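The Bracelets We Do Not Wear

By Eyerusalem Sisay

My aunt kept her bracelets in a biscuit tin, and when she died the tin came to me by post, wrapped in two towels. I did not open it for seven months. When I finally did, everything inside had become one object. Cords were knotted through bead strings, a clasp had bitten into a silk thread, and at the bottom there was a little sand of broken glass beads.

I tell this story because, after I told it at a dinner in September, every person at the table had a tin of their own. One had a drawer. One had a sock. Kirsten Vestergaard, who repairs beaded jewelry in a narrow shop in Reldale, had 132 bracelets in her workroom at that moment, and she said most of them were there because of how they had been stored.

"People think that a bracelet breaks on the wrist," she told me when I visited. "Mine mostly break in the dark."

Her first advice is to take everything out and lay it on a bed. A table is too hard and too small, and round beads like to roll off it. On a bed they stay where you put them. She prefers a plain sheet, or one with a regular pattern, so that a small bead which comes loose can be found again. You put the bracelets down with space between them, and then you leave them for one evening before you decide anything.

I did this at home, and I must say that the evening was more difficult than the untangling. A bracelet on a wrist is a small thing. When it lies open by itself you have to look at it, and you remember who gave it.

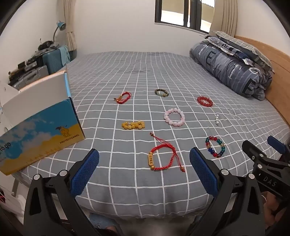
The red cord ones are the most forgiving. They have no elastic to grow tired, and if the knots slide well they fit almost any hand. Chie Maruyama, who taught braiding for many years and now only does it for her friends, says that the loose ends are where the trouble begins. She winds them once around the bracelet and tucks them under, never tight. She also washes her cords by hand in cool water, with one drop of soap, and lets them lie flat until morning.

Stone and crystal beads on elastic need other care. They should rest in the shape they were made in, a circle, with nothing heavy on top. If an elastic is kept for years pressed into a long shape, it learns that shape. Kirsten replaces the elastic every 2 years on the pieces she wears often, and she was a little shocked that I had never done it at all.

Pearls want company least of all. Their surface is soft and a stone bead will scratch it. Give them a cloth bag of their own, and wear them, because a pearl that is never worn can become dull. Amber is also soft, and it does not like perfume or a sunny windowsill.

What about boxes? I expected that the experts would recommend something beautiful and expensive. Berhanu Habte sells old beads from a stall at the Woldemariam market, and he keeps his stock in ordinary cardboard, lined with cotton cloth. He has been doing this for 40 years. Cardboard breathes, he says, and it costs nothing, and when it becomes soft you find another one. His only rule is that he must be able to see every piece without lifting another.

My cousin Kidus Workneh thinks all this is too much work. He owns one bracelet, a string of dark wooden beads from our grandfather, and his method of storage is that he does not take it off. The elastic has broken on him twice, once in a bus. He got down on the floor and found all the beads except one, and he has left the gap.

I have now sorted my aunt's tin. It took most of a week, in the hours after supper, with a blunt needle and a good lamp. Some threads could not be saved and I cut them. Kirsten restrung the green stones for me and would not take money for the knots. The glass sand I kept in a small jar, for no reason I can defend, and it stands beside the lamp.

On my left wrist there is a red cord today. It was made for somebody with a thinner arm than mine, so I wear it at the very end of its knots.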